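Notebook, garment handling cell
29/05/2025
3 comments · 0 shares

Equipment list for next budget round. Current rack and hanger setup stays as is until the order is placed.

Gripper finger pads. Wear item, should have its own line instead of coming out of consumables. Vodileck sells them in packs of 4. Two packs requested. The February order covered one pack and that was too few.

Wrist camera. Manurung quote is for the same resolution with a wider lens. Want a loan unit before committing. Main question is black fabric against the pale wall with the light strip on. Exposure settles on the strip and sleeve edges lose detail. A dimmer on the strip is cheaper than a camera, so price that first. 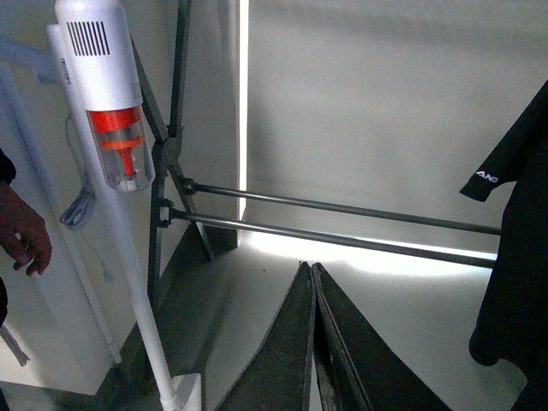
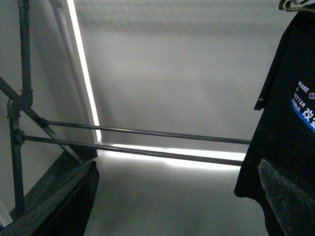
Wrist views, rack with the two rods and black garment at right.

Rack. Folding stand is fine for bench trials but position shifts when bumped. Options:
- floor anchors plus a stiffer stand (Morkia), lead time 9 weeks
- keep the stand, add a locating plate, make it in house

Leaning to the plate. Needs about 4 hours of shop time and no purchase order.

Hangers. 128 in the Estora bulk carton, far more than needed, but the small pack costs nearly as much. Check that the shoulder width is constant across the carton before any grasp points are fixed.

Not in this round: second arm, new controller. Revisit once the pad wear numbers are in.

To do: ask Manurung for loan terms, get a dimmer price, draw the plate.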